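Teaching by Showing, Session 4: Your Turn on the Controls

Right, so last time I talked far too long about theory, and this week it's nearly all hands-on (hooray!). You'll be steering the arm by remote control, one of you driving and one keeping the log, and everything you do gets saved as a demonstration that Bevis, our learner, will try to copy later.

Each pair does 8 demonstrations. Lovisa Grønli's group managed 67 between them in February, so it's perfectly doable, but please don't race. Bevis copies your dithering too! If you hover over an object for ages wondering what to do, you've just taught hovering.

A few things I go on about every year:

Decide how you'll grip before you press record. Long thin things want the fingers either side of the narrow part, and flat cases are fussier than they look.

Open the fingers early, well above the table, then come down slowly. I lose more runs to late opening than to anything else.

Drive from the wrist view, with your back to the arm if you can bear it. Bevis only gets what the camera gets, so if you peek over your shoulder you're using information it hasn't got.

Bad run? Keep it, write "bad" in the log and have another go. I do like a bad run (they're handy for session 5).

Leave around 60 seconds between runs to put the objects somewhere new. 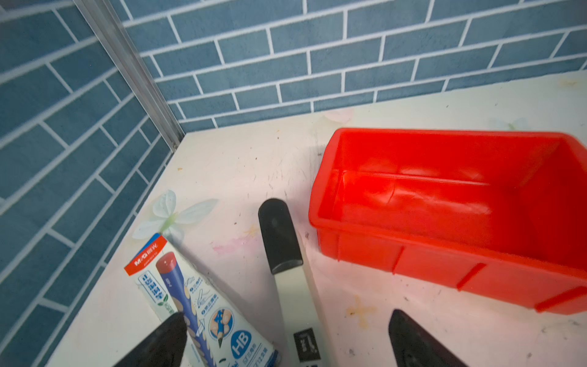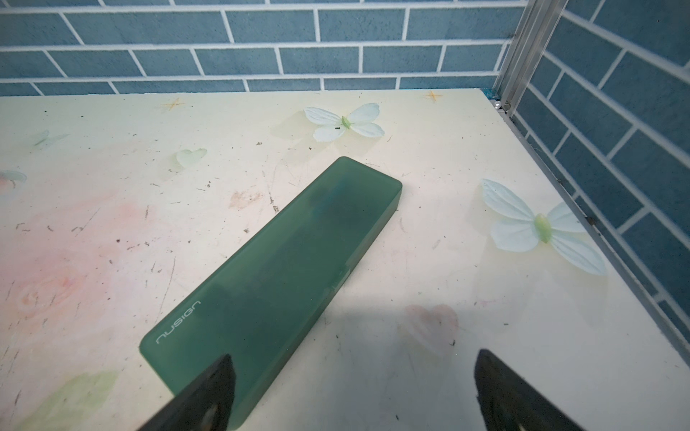
Wrist views of the tiled corner: pencil packet and red bin first, green case second.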